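Home | Products | Manuals | Downloads | Contact

Filska Two-Arm Kit: User Guide
Section 4. Setting up the parts sheet

Use this section the first time you run the sorting routine, and again after moving the table.

1. Switch both arms to Hold and wait for the tone.
2. Lay the white sheet flat on the table, printed side up. A slight skew is fine.
3. Hang the black backdrop behind the table. Small creases do not affect the camera.
4. Set out the blue parts. They do not have to start on their outlines.
5. Set hand speed to 66 in the Moschos app. The factory setting is 90, too fast for the small pegs.
6. Press Learn Sheet. The scan takes nearly 200 seconds.

Note: If the scan stops with code 122, an outline is covered. Move the part and press Learn Sheet again.

CAUTION: Keep your hands off the sheet while either arm is in Run. The fingers can close without a tone.

7. Press Run. The left hand picks first, with the fingertips pinched and pointing down.

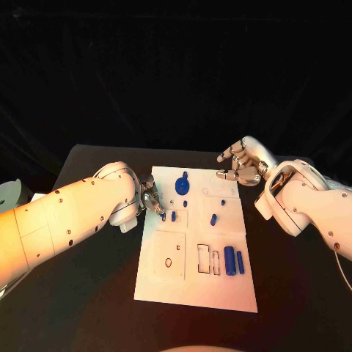 8. If a part slips, press Hold, put it back on the sheet by hand and press Run again.
9. When the routine ends, press Park before you lift the sheet.

Replacement sheets and blue parts are sold by Mukent in sets. For the cable check, go to Section 5.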